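第3节 铺布、摆箱子、挂衣服

到这一步，前面两节的东西应该都拆好包了：Plekberg 小箱子、Biltix 小挂架、一块印花桌布，还有随便几样你想收进来的零碎。少了什么先别急着装，翻回第1节对一对清单，挂架的小配件特别爱躲在纸板夹层里，我自己那套就是把纸板扔进回收袋以后又去翻出来的（翻得一手灰）。

我先说这个角落是干什么用的。我家卧室小，大衣柜的门一开就顶到床，所以第二天要穿的那一件、要戴的首饰、要带出门的小布袋，我都提前一晚摆在一张小桌上，早上起来闭着眼也能拿齐。这份说明就是照着这个用法写的。你要拿它来摆娃娃衣服、摆样品，步骤也一样，只是尺寸自己掂量。

3.1 先铺布

1. 把桌面擦一遍，等它干透。桌上有一点点水，布铺上去就会洇出印子，浅色布尤其明显。
2. 布熨一下再铺，低温，从反面熨。懒得熨的话，前一晚把它卷在纸筒上也行，比叠着放强多了。
3. 从靠墙那一边开始往自己这边放，边放边用手掌把气赶出来。别抖！一抖整块都歪，又得从头来。
4. 前沿留一点垂边，或者压到桌板下面去。我喜欢压下去，走过的时候不会被衣角带着跑。
5. 花样有方向的话，让枝叶朝着你平时站的那一边长。没有方向就随它去。

注意：刚买来的布请先单独过一遍水。Dultaddale 那家的布我用了好几块，颜色都挺稳，可是深色的箱子压在没洗过的浅布上，我总归不放心。

有人问要不要铺防滑垫。我试过，垫子厚了以后布面一按一个坑，箱子放上去会微微地晃。后来我只在箱子正下方垫一小片薄的，别处都不垫。如果你家桌面是玻璃的，那另说，整面铺上薄垫吧。

3.2 定位置

先别往里装东西！空箱子拿来拿去多轻松，装满了再挪就是另一回事了。我第一次就是装好了才发现挡着插座，只好一样一样掏出来，耳环还掉到床底下一只。

1. 人站到桌前，手自然伸出去，手落在哪里，箱子就放哪里附近。
2. 挂架放在另一边，和箱子之间要能伸进一只手。
3. 把要挂的衣服先挂上去看看，衣摆会不会扫到箱子盖。会扫到，就把挂架往外挪。
4. 位置满意了，用一小段纸胶带贴在布上做个记号，等全部弄好再撕。
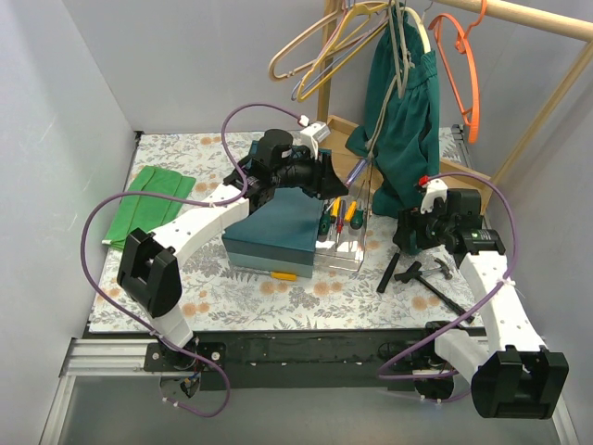

挂架和箱子谁左谁右，看你惯用哪只手。我是右手拿衣服、左手摸小东西，所以定下来以后就一直没有改过。深青绿色的箱子在印着叶子和桃橙色圆花的布上特别好认，挂着的那件衣服在它右边，两样各占一块地方，早上迷迷糊糊也不会伸错手。左撇子的朋友整个反过来就好，后面凡是写“左”的地方请自己换成“右”。

注意：挂架旁边不要放香薰蜡烛，也不要放直发夹。听起来像废话，可是卧室的小桌子就是这么个地方，什么都往上搁。

说到墙。桌子三面有墙的话最省心，东西不会从后面滚下去，但灰也最爱攒在墙角，布就不要顶死到墙根，稍微让开一线，擦的时候小刷子伸得进去。桌子后面没有墙的，找一条细木条拦一下。

3.3 挂衣服

Biltix 的挂架是给轻衣服用的，我在这上面挂过薄衬衫、丝巾、小孩的背心，都没事。牛仔外套不行，厚毛衣也不行，毛衣还会被肩膀那里顶出两个包来，白白糟蹋一件好毛衣。

1. 把衣架挂钩的开口朝里。
2. 衣服扣上最上面一颗扣子，没有扣子的就把领口理平。
3. 挂上去，两只手捏着下摆轻轻往下带一带。
4. 退后一步看一眼，肩线平不平。歪的话多半是衣服没有套到底，跟挂架没关系。

配件袋里那枚8毫米的垫圈是装在立杆底下的，说明纸上画得太小，好多人装到横杆上去了，然后写信来说挂架松。先检查这里。垫圈在底下，拧到手感发紧就停，别上工具。

还有一件小事：挂架只挂一件。我知道你想多挂，我也挂过，结果压在后面的那件总是最皱的。真有第二件，叠起来放箱子旁边。

3.4 摆箱子

1. 把箱子放到纸胶带的记号上。
2. 打开看看（掀盖的掀盖，抽屉的抽屉），里面的干燥剂小包拿掉，不要留着跟首饰放一起。
3. 内壁用干软布擦一遍。
4. 拉手或者钮要是松，用手拧紧。
5. 把箱子稍微转一个角度，正面朝着你站的地方。

第5步很多人会跳过去，觉得跟墙平行才整齐。我以前也这么觉得！可是小桌子上人往往是斜着站的，箱子一转过来，手腕就不用别着了。试两天，不习惯再转回去，反正纸胶带还在。

盖子上能不能放东西？能放一点，轻的，不会滚的。眼镜、发圈、叠好的手帕都可以。杯子不要放，哪怕有杯垫也不要放，我那只旧箱子上有一个圈，擦到今天也没擦掉。

注意：亮面的地方只用干布擦，不要用含酒精的湿巾。Siriwardena 店里的师傅 Asanka Jayawardena 帮我修过一只起雾的，修是修好了，他说擦花了的亮面只能重新打磨，费工夫，钱也不少。从那以后我连眼镜布都分开放，一块擦镜片，一块擦箱子。

3.5 小布袋和零碎

零碎是最容易把这个角落毁掉的。头一个星期你会觉得真清爽，到了二月换季（我每年都是二月开始乱），围巾、手套、暖宝宝全堆上来，箱子都看不见了。所以我给自己定了规矩，桌面上除了箱子和挂着的衣服，只准有一个软的东西：一只小布袋，或者一块叠好的布。

1. 选一只颜色跳一点的，跟桌布和箱子都不一样的。
2. 里面只放明天要带出门的东西。
3. 袋口朝外，带子塞进去，别拖在桌边。
4. 回家以后当晚倒空。这条最难，我自己也做不到每天。
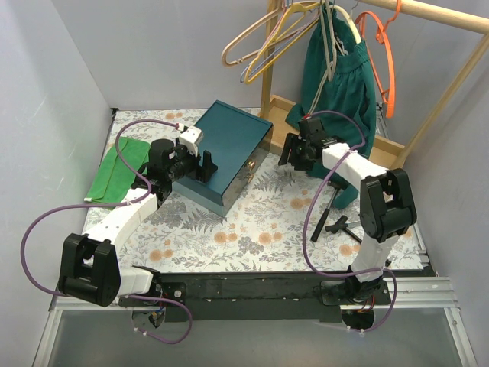
布袋放箱子的哪一侧，我来来回回换过很多次。放在挂衣服那一侧，拿衣服的时候会把它带下来；放在箱子前面，开箱子又得先挪它。最后还是放到箱子左边去了，一团鲜绿色挨着深青绿色的箱子，一眼就看得见。箱子斜着放还有个小乐趣，正面亮亮的，把桌布的花样都映了进去，配上金色的钮，比我原先正着摆好看。只是亮面也爱显指印，所以上一小节说的干布，请就近备一块。

如果你的布袋是软塌塌的那种，里面垫一张硬一点的卡纸，它就不会摊成一片。卡纸裁得比袋底小一圈，四个角剪圆。

3.6 全部摆好以后检查一遍

□ 布面没有大褶，前沿压住了
□ 箱子放稳，轻推不晃
□ 盖子上没有杯子
□ 衣摆没有扫到箱子
□ 布袋的带子没有拖出来
□ 纸胶带撕掉了（我经常忘）

撕纸胶带要贴着布面慢慢往回撕，竖着一拽会把线头带起来。胶留在布上的话，拿一小段新胶带粘几下就下来了，不用泡。

3.7 常见的小毛病

箱子放着放着自己转了方向
多半是布在滑。看看前沿有没有压好，再在箱子下面加那片薄垫。

布中间鼓起来
铺的时候气没有赶干净。把箱子拿开，从中间往两边抹，不用整块掀。

挂架一碰就点头
检查垫圈，见3.3。垫圈没问题的话，看看桌子本身平不平，我有一次折腾了半天，是桌腿下面夹了一根铅笔。

衣服早上取下来还是皱
前一晚洗澡的时候把它先挂在浴室里，洗完再挂回来。这招对棉的好用，麻的我劝你直接熨。

钮松了又松
拆下来，螺纹上绕一小圈生料带再拧回去。别用胶水，用了以后再想换就难了。

箱子里有味道
新箱子都有一点。敞着放在通风的地方，不要晒，晒了面会变色。我那只放了3天就好了，鼻子灵的多放几天。

配件补寄：写信的时候请报货号1,809，并且写清楚缺的是垫圈、挂钩还是钮。只写“缺零件”的信我真的没办法处理，又得来回问你一遍，你急我也急。

本节最后改动：2019/7/21，加了3.5里卡纸那一段，3.3的垫圈位置重新写过。第4节讲换季怎么收，桌布怎么洗也在那一节里。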